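About Us

Bridden Supper School. Cooking classes, evening and weekend, in Pliltunville. Page last updated December 2021, will do it properly when the new term is sorted.

Who we are

Two of us, mainly. Amedeo Pace does the bread, the pasta and most of the shouting. Syafiqah Wijaya does curries, rice, pastes, pickles and all the bookings, so if you've had an email from us it was her. We met working the same kitchen at Rebane, the hotel up by the station, long hours, bad coffee. Left the same spring. Started teaching in the upstairs room at the Devura building with one oven and a lot of borrowed pans.

That was a March. First class was soup. Four people came and one of them was Amedeo's sister.

What we teach

Ordinary food, cooked well. Soups and stocks, flatbreads, fresh pasta, a proper sambal, Sunday roasts for people who have never done one. Knife skills too, always the first to sell out, don't know why. Also a short course for anyone leaving home, run every August and September, parents book it as a present and the kids turn up looking cross and go home with a lasagne.

We don't do sugar work, wedding cakes or anything with a foam on it. There are good people for that, ask and we'll pass on a name.

How a class goes

Apron on, hands washed, quick talk, then you cook. Two to a bench. Syafiqah gives out the recipe sheets at the end and not the start, otherwise everyone reads and no one looks at the pan. Then we sit down and eat what's been made. Bring a tub for leftovers. Wine is fine, bring your own, we have glasses.

Evening classes run 2 hours, Saturdays are longer and include lunch. Please be on time, the street door gets locked once we've started and we can't hear the bell over the extractor.
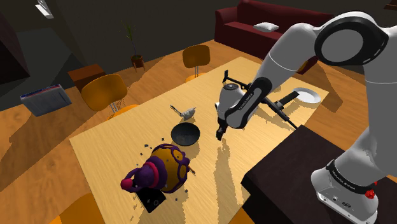

Black bowl on the table, utensil just behind

The eating part matters to us as much as the cooking. Amedeo grew up in a house where you didn't leave the table till the coffee was done and he still gets twitchy when people start putting coats on. Some of the regulars have become proper friends, there's a group from the first winter who still cook for each other once a month, taking turns, and they invite us when they remember.

The numbers, as people ask

78 classes this year, fewer than planned, for the obvious reasons. 1110 bookings since we opened. 331 people on the mailing list, which goes out when there is somthing to say and not otherwise.

Where the food comes from

Veg from the market, flour from the mill, fish only when we like the look of it. Menus can change on the day. Tell us about allergies when you book, not when you arrive. Nuts and shellfish are both used in the kitchen and we can't promise a bench without traces.

Getting here

Second floor, Devura building, the entrance is round the side by the bike racks. There is a lift but it is slow and small. Parking behind after six. Buses stop opposite.

Vouchers and private groups

Vouchers last a year, we've extended all the old ones, no need to write in. Private groups yes, hen parties yes within reason, work dos yes. Minimum of six. Deposits come back if you cancel a week ahead, after that we've bought the food so no.

Spring dates going up soon. If a class is full get on the waiting list, people drop out all the time. Phone is hopeless during classes, email is beter.

Amedeo and Syafiqah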